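Reagenzglasgestell

Reagenzglasgestell (auch Reagenzglasständer, seltener Probenständer), Laborgerät zum senkrechten Abstellen von Reagenzgläsern. Gehört zur Grundausstattung in Schule, Apotheke, Lehrlabor. Verwandt: Zentrifugenröhrchenständer, Küvettenhalter, Abtropfbrett.

Aufbau

Klassische Form: zwei waagerechte Bretter, seitlich durch Stützen verbunden. Oberes Brett durchbohrt, die Löcher meist in einer Reihe, bei größeren Modellen in zwei oder mehr. Unteres Brett mit flachen Mulden, damit die runden Glasböden nicht wandern. Manche Ausführungen haben hinten zusätzlich eine Reihe Holzstifte, darauf werden gespülte Gläser kopfüber zum Abtropfen gesteckt. Lochdurchmesser richtet sich nach dem Glas, etwas Spiel muss sein. Zu enge Bohrungen sind bei Holz ein bekantes Ärgernis, vor allem nach dem Quellen.

Länge sehr unterschiedlich. Kleine Schulmodelle mit 4 Plätzen, verbreiteter sind 8. Passend für Gläser bis 130 mm, längere stehen kippelig.

Werkstoffe

Holz ist die älteste Bauform und immer noch üblich, meist Buche oder Kiefer, geölt oder lackiert. Leise beim Einsetzen, billig, lässt sich mit Bleistift beschriften. Nachteil: saugt Verschüttetes auf, Flecken von Iod oder Kaliumpermanganat gehen nicht mehr raus. Nicht autoklavierbar. Kunststoff (Polypropylen) verträgt die meisten verdünnten Säuren und schwimmt im Wasserbad leider auf, wenn nicht beschwert. Draht mit Kunststoffüberzug vor allem fürs Wasserbad. Edelstahl dort, wo sterilisiert wird.

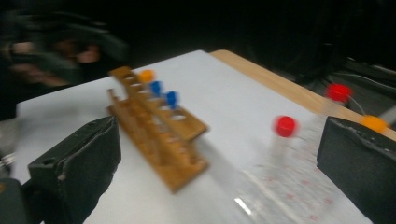
Bestückung und Ordnung

Eine feste Norm für die Reihenfolge gibt es nicht, im Unterricht wird fast immer von links nach rechts gearbeitet, Blindprobe zuerst. Gläser mit Kappe oder Stopfen können auch länger stehen bleiben, offene nicht. Farbige Kappen dienen zur Unterscheidung, Bedeutung der Farben legt jedes Labor selbst fest. Im abgebildeten Holzgestell stecken ein Röhrchen mit oranger und zwei mit blauen Kappen nebeneinander, die Löcher am anderen Ende sind leer. Beschriftet wird am Glas, nie nur auf der Kappe (Kappen werden vertauscht). Bei Teilbelegung einzelne Plätze frei lassen, wenn Gläser oft gezogen werden, sonst stößt man an den Nachbarn.

Getragen wird das Gestell an den Seitenteilen, beidhändig. Nicht am oberen Brett greifen. Heiße Gläser nur mit Holzklammer einsetzen, lackierte Bretter vertragen es schlecht.

Hersteller

Im Schulbereich u. a. Zonano (Holz, ein- und zweireihig) und Eminik (Kunststoff, stapelbar). Die zweireihige Reihe Colon wurde eingestellt, gebraucht aber noch öfter zu finden.

Pflege

Holzgestelle feucht abwischen, nicht einweichen, nicht in die Spülmaschine. Stehend trocknen lassen, nicht auf der Heizung. Rauhe Lochränder mit feinem Schleifpapier nacharbeiten, danach dünn ölen. Bei regelmäsigem Gebrauch hält ein Holzgestell rund 5 Jahre, lose Seitenteile lassen sich mit wasserfestem Holzleim wieder befestigen.

Siehe auch: Reagenzglas, Reagenzglasklammer, Stopfen, Wasserbad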